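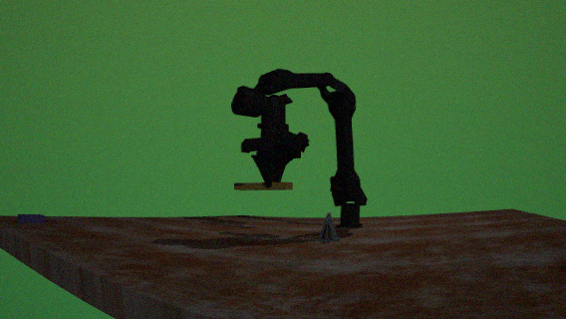
Sustwood - Progress report for the second period
Prepared by the project office, Drastanier, for the Catier Fund

1. Where we are now

This report covers our work from July until December. In the first period we mostly prepared the ground: agreements with forest owners, a place for storage, and the permit for the drying shed. In this period the real work with wood has started. We are two weeks behind the plan for drying and a little ahead with the collection.

To remind the reader, Sustwood wants to bring local beech and ash back into use in the small workshops of our valley. Today most of this wood is sold as firewood, even the straight trunks, and the workshops buy boards from far away.

2. Collection and sawing

We received 87 trunks from the owners who signed in spring. Most are beech. The quality of the ash is mixed, because many of the trees were already sick when they were cut, but the lower part of the trunk is often still good. The sawing was done by Lehner, as foreseen in the proposal. Their saw was under repair during most of September, and this is the main cause of the delay. We asked for an offer from a second sawmill, but the transport would have cost more than the sawing itself, so we decided to wait.

3. Drying

The shed is standing and the roof is closed. The boards are stacked with spacers and we measure the moisture every Saturday morning. At the last measurement the thinner boards were at 37 percent, which is too high for any furniture work. We had hoped to be under 30 by now. The autumn was very humid, and we also think the stacks on the north side are too close to the wall. We have moved two of them already and will move the rest when the ground is frozen and the loader can pass.

4. Workshops and schools

Four workshops have confirmed that they will take boards for a first trial. One of them makes stairs, the others make tables and small household things. They asked for clear grading, with the defects written on each board, and we are now preparing a simple grading sheet together with them. The vocational school in Drastanier would also like to take short pieces for the first-year students. This was not in the proposal, but it costs us nothing and it uses pieces we would otherwise burn.

The open day in October had around 300 visitors. Many forest owners came with questions about prices, and we were not well prepared for this. A price table will be ready before the next one.

5. Budget

Spending is within the approved budget, except for transport, where we are over. Diesel was more expensive and some trunks had to be moved twice - first to Lehner and then back to our yard, when the saw was not working. We ask for your agreement to cover the difference from the line for printed materials, where we have spent very little. The detailed table is in Annex 2.

6. Next steps

- Finish moving the stacks on the north side
- Test the grading sheet with the four workshops
- Deliver the first dry boards in late spring
- Sign agreements with new owners on the upper side of the valley

We would be glad to receive your answer on the transport costs before the next payment request.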